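4 Setting Up Storage Zones

The Pomeo cabinet has two storage zones with separate temperature and humidity settings. Set both zones before loading. Allow the empty cabinet to run for 8 hours with the door closed after first power-up.

4.1 Setting the Zone Temperature

1. Press and hold ZONE until the display flashes.
2. Press UP or DOWN to select the upper or lower zone.
3. Press SET. The current setpoint appears.
4. Change the setpoint with UP or DOWN, then press SET again to store it.
5. Repeat for the other zone.

Note: If no key is pressed, the display returns to the main screen and the change is lost.

CAUTION: Do not set the lower zone below the freezing point of water when fresh produce is stored. Frozen fruit softens on thawing and leaks onto the drain tray.

4.2 Loading Produce

1. Discard any item that is bruised, split or moldy.
2. Leave retail packs closed if the lid is vented. Transfer produce from unvented packs to the supplied Olluten bins.
3. Keep each type of fruit in its own container. Apples give off ethylene and should go in the lower zone, away from leafy greens.
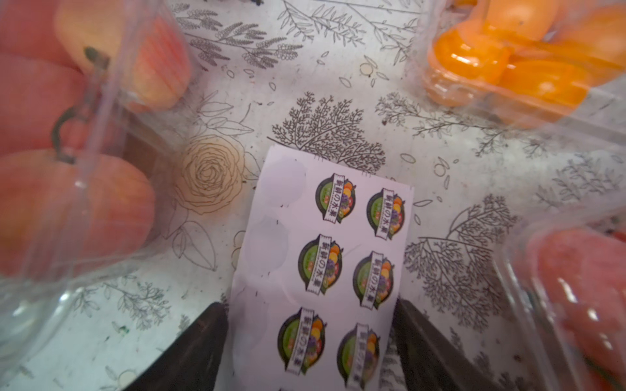

4. Leave a gap between the containers and the rear air duct.
5. Close the door and check that the gasket is seated on all four sides.

Note: Clear plastic packs may fog after loading. Open the humidity slide one notch if fogging remains the next morning.

4.3 Humidity Slide

Slide left: vents open, for apples, pears and citrus.
Slide right: vents closed, for greens and herbs.
Do not force the slide past the stop. Replacement slides are listed in the parts section under Plellgate 47.

4.4 Filter

The Belkadi ethylene filter is rated for 900 hours of fan operation. When FILTER shows on the display:

1. Unplug the cabinet.
2. Pull the filter cover forward and lift out the cartridge.
3. Insert the new cartridge with the arrow pointing up.
4. Refit the cover, plug in the cabinet, and hold RESET until the indicator goes out.

CAUTION: Do not wash or reuse cartridges.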